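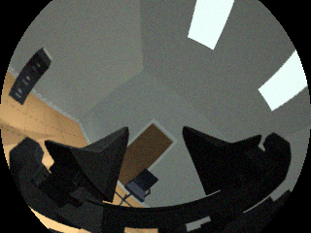 I finally finished the move off the old budgeting spreadsheet, and a few people have asked how it went, so I'm writing it down while I still remember the order I did things in.

The spreadsheet had been going for 7 years. It started as one tab for rent and groceries and ended up with a tab for each year, a tab for the car, and one called "misc 2" that I was afraid to open. By April it took so long to load on my laptop that I had stopped entering receipts and was keeping them in a coffee can.

I tried two programs. The first was Zastico, which a coworker uses. It has nice charts. It also wants you to connect your bank before it will let you look around, and I didn't want to do that on the first day. There is a way to skip it, but you have to go through the help pages to find it, and after you skip it the program reminds you every time you log in. I used it for two weeks and quit.

The second was Clollero, and that's the one I kept. It's plain. You make categories, you type in what you spent, and it tells you what is left. It can import a file from a spreadsheet, but only 1000 rows at a time, and the dates have to match the format it expects. Mine did not. I had switched formats at least twice over the years, and in one stretch I had written things like "early March" in the date column. I fixed those by hand over four evenings.

In the end I brought in only the last two years. I had planned to bring in everything, but I couldn't think of a time I had gone back to look at what I paid for gas five years ago. The old file is on a thumb drive in the desk and also in my email.

A few notes for anyone doing the same thing:

Clean up the category names before you import. I had "Groceries," "grocery," and "Food store," and the program treated them as three separate things. Merging them afterward works but you have to do it one at a time.

Split the big store receipts or don't, but pick one. I used to split them into food, household and clothes. Now the whole receipt goes under household unless there is something large on it. My numbers are less exact and I keep up with it, so I'm fine with that.

Put the yearly bills in first. Car insurance, the Murakami Street storage unit, and the property tax are the ones that used to catch me. Now I set aside a twelfth of each one every month. The first few months were tight because I was catching up.

I also set a goal of $2000 for a repair fund. I'm a little over halfway there. The water heater is old and I would like to have the money before I need it.

Entering everything takes me ten minutes on a normal evening. I still use the coffee can for receipts, but I empty it on the first of the month.

Next post will be back to the garden. The beans are up and something has been eating them.

Posted 15 Jun 2022

14 shares | 3 comments

Comments

stomodon: Does the import keep your notes column? I have years of notes and don't want to lose them.

Author reply: It keeps them, but long ones get chopped. I'd test it with a small file first.

paperledger: I still use a green notebook. Never had to import anything. Good luck with the beans.

Contact | Copyright 2022, all rights reserved | Back to top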